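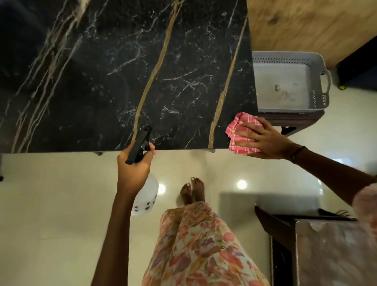 Why can't the robot just do it already? A reader named Etlow sent me that one, and I love it, so let's talk about the Clasar home helper kit!

The kit comes from a company called Tendden. It's a robot with two arms, and it learns chores by studying people doing them. Take wiping a counter. You spray with one hand and press a cloth flat with the other – easy for you, right? A robot has to learn how hard to push, where the edge is and which marks are dirt. Those gold and white streaks in black marble are part of the stone, so no amount of scrubbing will get them off!

I tried the Clasar for 3 days. It needed 40 practice wipes before it stopped missing the corners (I was cheering by then). Squeezing a spray trigger was harder, and it still got that wrong 2 times on my last day.

So, Etlow, it's still learning. A grown-up has to stay close by while it works, and the spray bottle is a grown-up job to fill.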